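Hustwood Community Sewing Room
Progress report to the Barros Fund, spring through September

Hello again from the sewing room! I know the form asks for two pages and "key outcomes," and I'll get to the numbers, but I'd like to tell you how it's been going first, because it has been a busy stretch and a pretty good one.

When I wrote last, we had the keys to the old shop on Fedura Street and not much else. The lights buzzed, the back sink leaked and the front door only opened if you lifted it. All three are fixed now. The electrician took two visits and came in a little under his quote, so I moved what was left into thread and needles (we go through needles like you wouldn't believe, mostly on denim).

Sixty-eight people have signed up for the beginner course since spring, and 54 of them finished it. I was hoping for a few more finishers, but a bunch of the ones who dropped out were on the evening course, which started at 5:30, and that was my mistake. People were coming straight from work with no supper. We moved it to 6:45 and the last group hardly missed a class. The course is still six weeks: threading and straight seams, then a tote bag, a zipper, hemming pants, a pillow cover, and a last week where you bring something from home that needs mending. The last week is everybody's favorite. We've had curtains, a tent, a dog coat and one very old quilt that we ended up doing by hand.

You asked in your last letter how the machines are holding up. We bought 16 with your money and 15 are in use as I type this. The other one is at the repair shop in Prodow with a timing problem, and they tell me it'll be back before the next course. I've started a service log, a plain notebook on a string by the door, so anyone who hears a funny noise can write it down right then. I wish I'd done that from the start. The two sergers are a different story. They're wonderful when they're threaded and a misery when they're not, and I'd like to run a short class just on that this winter.

The cutting tables were the big purchase of the summer. I'd budgeted for folding ones, but they wobble as soon as you lean on them with a rotary cutter, so I went with solid tops and had the legs made taller to save our backs. I looked at a lot of light and dark wood before I picked, and I went pale in the end so dark fabric shows up well against it.

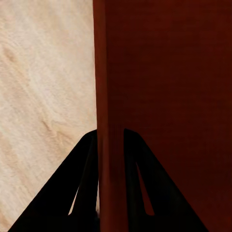 Pale wood grain next to a dark reddish brown.

Now the part that hasn't gone so well. The Saturday-style drop-in we promised in the application, where anybody can walk in and use a machine for free, has been slow. Some afternoons it's three people and me. I think the sign is too small and the word "studio" scares folks off, so we're repainting it to say "Sewing Room, Come In." I've also left flyers at the laundromat and the library, and September was better than August. I'd like to give it until the new year before we change the hours.

Money next. We've spent almost 70 percent of the grant, and the rest is set aside for rent, the serger class and one more round of supplies. The only line that ran over is heating, and that's from early spring when we were still finding the drafts. Receipts are in the envelope, sorted by month, with the electrician's on top. The fabric was nearly all donated, so you won't see much under that heading. We have more fleece than we could ever use, if you know anyone!

Before the next report I want to get the mending week opened up to people who haven't taken the course, put up proper shelves for the fabric, and find a second teacher for evenings so that we aren't closed every time I catch a cold. I have two people from the spring group in mind and I'm going to ask them both.

One question for you: can the leftover from the lighting line stay in supplies, or do you need a change form for that? I couldn't tell from the guidelines. I'm at the shop most mornings after nine, and the phone works now too.

Thank you, as always,
Coordinator, Hustwood Community Sewing Room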